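Women's hoops — where things stand at the break

Quick one before everybody scatters for New Year's. Kongate went into the break at 8-3 after holding off Rasero in overtime, 96-91. Not pretty. Twenty-two turnovers, most of them in the third quarter, and the bench had to bail the starters out again.

Ye-ji Kwon was the difference. Seven assists, no fouls until the last minute of OT, and the steal that basicaly ended it. Precious Masilela still a bit slow on the ankle she rolled in November but she played the whole fourth and grabbed everything off the glass.

Free throws still a problem. Missed five straight at one point, up two — hard to watch.

Next up is Pretorius, on the road, then Hevier at home. Pretorius presses for the full forty minutes and likes to run, so the guards better rest up. Hevier has lost three in a row but all of them close, dont sleep on them. Win both and we're looking at a top four seed going into confrence play.

Student tickets for the Hevier game are at the front desk, bring your ID. Bus for Pretorius leaves at noon, seats going fast.
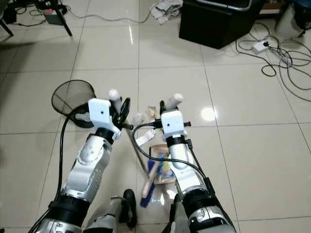

Jhair Ospina wrote in to say the press doesn't worry him half as much as the foul line does, and he'd start Masilela at center against Pretorius and let Kwon bring the ball up every time.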